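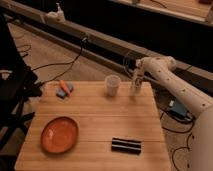

Cup, plate, toy carrot and the arm on a wooden table.

Budgeting for a robot arm at home

I get asked what a setup like mine costs, and I never have a quick answer, so I finally sat down with my receipts (most of them, anyway) and a pot of coffee. The arm is a secondhand Grornent and I paid $3865 for it. Big number! But that's the one everybody plans for, and it's the smaller stuff that ate my June.

So here are my tips, in no order at all.

Price the extras first. Mounting hardware, cables, a spare set of fingers and shipping came to $1018 for me, and shipping was the part that made me gulp. Ask the seller if the controller is in the price. Drendard lists theirs separately and I very nearly missed it.

Measure your floor as well as your table. The base wants its own spot, the control box wants another, and then there are the cables, which go everywhere. I'd tape it all out on the carpet before ordering anything. Buy cables longer than you think, too – I had to reorder two.

Don't spend money on practice objects! Raid the kitchen and the toy bin. A plastic cup, a plate, a toy carrot, all good for learning to pick and place, and they're different enough in shape to keep you busy for weeks. I nearly bought a Flitora practice kit for $274 and I'm so glad I closed that tab.

A plain wooden table is fine to start with. Check that it doesn't wobble, and put felt under a short leg if it does.

Keep a repair fund. Mine is $1000 in its own account, and I top it up whenever I dip into it. So far that's been one connector and a replacement finger.

Next on my list is a better lamp, and I'm still comparing prices on those.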